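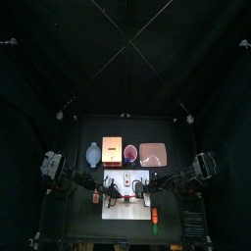
Tejada, 4 January 2024
By Bhavana Kartha

New year, and I'm on a pastel kick! Pale blue bowl, pink-rimmed cup, big flat pink tray with the rounded corners (my favorite, I'll admit it), and they look so good lined up next to a wooden box. I want this whole row for my kitchen shelf, which right now holds 11 mugs and a dead basil plant. The bowl has a short little tab handle too, and I'm a sucker for those. If you've got pastel pieces you're tired of, write me before you donate them!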